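Plarum Home Forum > Kitchen and Table > Mugs, cups and everything you drink from

Thread: Matte mugs with white insides, are they worth it or is it all marketing

zstelmakh
Posts: 140

I've been drinking coffee out of whatever mug was clean since college and I'm finally thinking of buying a matching set. Everything in the stores right now is matte on the outside. Dark gray, dark green, dark blue, all of it with a white glazed inside. The Bergmann ones are what my sister has and she won't stop talking about them.

What I read on the box: "keeps coffee hot longer," "resists stains," "ergonomic handle." I don't believe any of it. A mug is a mug. Can somebody who has used one for more than a week tell me if there's a difference, or am I paying extra for a finish?

Zakhar

laerke_b
Posts: 2950

The "hot longer" line is nonsense. What matters is how thick the wall is and how wide the mouth is, and whether you warmed it first. A narrower mouth helps a little. Paint color on the outside does nothing you'd notice at breakfast.

The stain thing depends on the inside glaze. A good smooth white glaze wipes clean. A cheap one gets a tan ring in a month and you'll be at it with baking soda every weekend.

Hafthor.B
Posts: 100

I'm going to disagree with Lærke on one point. Shape matters more than she's letting on. I switched from straight-sided diner mugs to the rounded kind last November and my coffee is still drinkable when I get to the bottom. Same coffee, same kitchen, same me.

laerke_b

Did you measure it?

Hafthor.B

No, I drank it.

laerke_b

Then you drank it faster because you had a new mug. I'll believe it when I see a thermometer.

audur_esk
Posts: 2000

Can we get back to what he asked? I've had matte mugs for a few years, one from Unmont and a couple of no-name ones from the market in Sestville. My problem is with the outside. Everybody selling them talks about how nice they feel in the hand. They do, until you set a spoon against one. Metal leaves a gray streak on a matte finish and a sponge won't take it off. On the really dark ones you can't see the streaks much, so if you have to buy matte, buy dark.

The white inside I do like. You can tell how strong you made it, and you can tell if the mug is dirty before you pour.

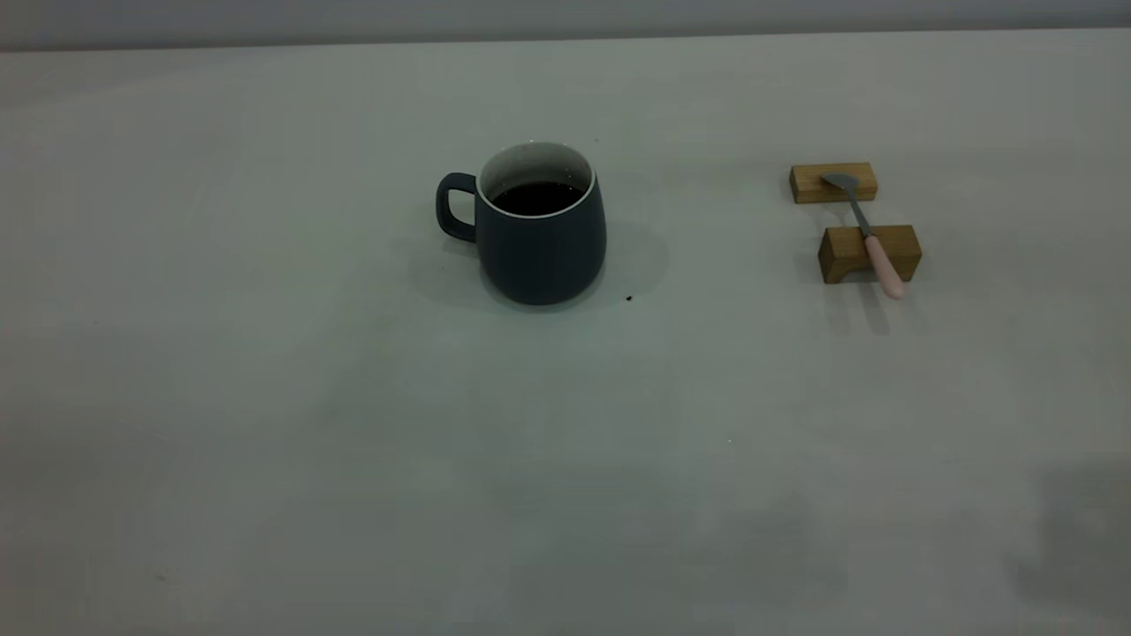
I've also quit trusting anything called a "speckled glaze." Sometimes the specks are in the glaze and sometimes they're last week's coffee, and with a dark drink sitting in there you can't tell which. Run a fingernail over them when the mug is empty. If they come off, wash it again. If they don't, fine, you own a speckled mug. I once scrubbed one for ten minutes before I figured out it was made that way.

As for handles, go to a store and put your fingers through. The squared-off kind with rounded corners fits me okay. My husband hates them, he says they push on his knuckle. No box is going to tell you that, whatever it says about ergonomics.

zstelmakh

Okay, the spoon thing is useful, thanks. I stir a lot. Does everybody get the streaks or is it a cheap mug problem?

svend_st
Posts: 140

Everybody gets them. Some people say they don't and then you go to their house.

I'd skip matte completely. The unglazed foot on the bottom is what bothers me most. On a lot of these it's left rough, and if you drag the mug across a white table you get marks on the table too. We had a white kitchen table and I ended up with coasters all over it, which I had sworn I would never do. A plain shiny mug with a smooth foot costs less and does the same job.

Svend

audur_esk

A rough foot isn't a matte problem, Svend. I've had shiny mugs with feet like sandpaper. Turn it over in the store and rub your thumb on it. You can also take the edge off with wet fine sandpaper at home, it's a two-minute job.

svend_st

I'm not sanding a mug I paid for.

Hafthor.B

He has a point there.

laerke_b

White tables have their own trouble anyway. Every crumb and every dried drop shows. I wipe ours before breakfast and again after and there's always another dot somewhere. I wouldn't blame the mug for that.

zstelmakh

So what I'm getting is: heat claim is junk (or not, if you're Hafþór), stain claim depends, handle claim depends on your hand. And the finish shows spoon marks. Is there anybody who thinks I should buy the set?

audur_esk

Buy one. Use it every day for a month and stir it the way you normally stir it. If you still like it, get the rest. Sets are how they get you to own a bunch of mugs you don't like.

svend_st

Or buy none and keep the ones you've got.

Hafthor.B

Get a rounded one though. And Lærke, I found a meat thermometer in the drawer, so I'll pour the same amount in both kinds tomorrow at 7 a.m. and post the numbers.

laerke_b

Rinse them both with hot water first or it doesn't count. And put them on the same counter, away from the window.

Hafthor.B

Fine.

zstelmakh

I borrowed one from my sister for now. She wants it back without spoon marks so I'm stirring with a wooden chopstick. Waiting on those numbers.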